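3.2 Tables and paper coverings

The tables in the study had pale wood edges and tops large enough for a person to sit at and reach most of the surface without standing. Each was covered with a white paper mat, laid flat and left a little short of the edges so that a border of wood stayed clear on every side. The coverings were put down new in September and changed only when the people using a table asked for it. We wanted to know what sort of marks gather on such a covering in ordinary use, and whether the furniture placed on top of it affects where they gather.

Over the study 41 coverings were taken up and kept. Anoma Nanayakkara and Ismael Caldeira went over each one under the same lamp and entered every mark longer than a grain of rice on a printed grid. Specks smaller than that were noted as present or absent in each square. The two readers worked apart and compared their sheets afterwards. They disagreed on 298 marks, most of them scuffs so faint that one reader had taken them for creases. These were settled by Pavithra Annamalai, who had not seen either sheet.

Small side tables were stood on top of some of the large ones to give a second working height. They were low, with a rectangular black top in a wood-grain finish and thin black metal legs angled outward. Figure 4 shows one in use, with a short grey cylindrical object on its top. The white mat under it carries brown and grey specks and general scuffing, and near the middle, just below the small table, a row of short dark streaks. We classed streaks of this kind as "grouped marks" where they lay close together and ran in a row, and as single marks otherwise. The black tape on the two side edges of the mat was left out of the record, as was the tape on the floor. 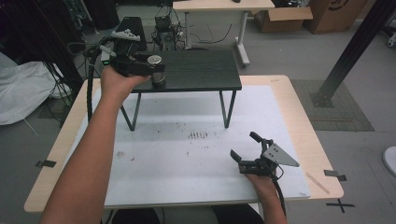 Grouped marks were harder to record than we had expected. A row of short streaks can be entered as one mark or as many, and the choice changes the totals a good deal. After a trial on the first coverings we entered each row once, with its length and direction, and wrote the number of separate streaks in the margin. Falcão's earlier work on desk linings at Orellana did the opposite, so his totals and ours should not be set side by side without correction.

We made no attempt to say what had caused a given mark. The people at the tables were asked, but their answers were given from memory, often weeks later, and few could place a particular scuff. Dragged furniture is one likely source of long scuffs. Specks could come from almost anything — dust, glue, wood, the undersides of objects brought in from other rooms — and we treat them as a single class throughout.

The position of each side table was marked in pencil on the grid at the start of a session and again at the end. Where the two positions differed by more than one square, both were kept and the area between them was shaded. Loose items such as thin wooden sticks were not plotted, as they were moved too often for a position to mean much.

One covering was lost when the room at Serent was cleaned, before it could be read, and it is not among those reported. Two others had been turned over by their users and were read on both faces. The results for these are given separately in Section 4, along with the comparison between tables with and without a raised surface.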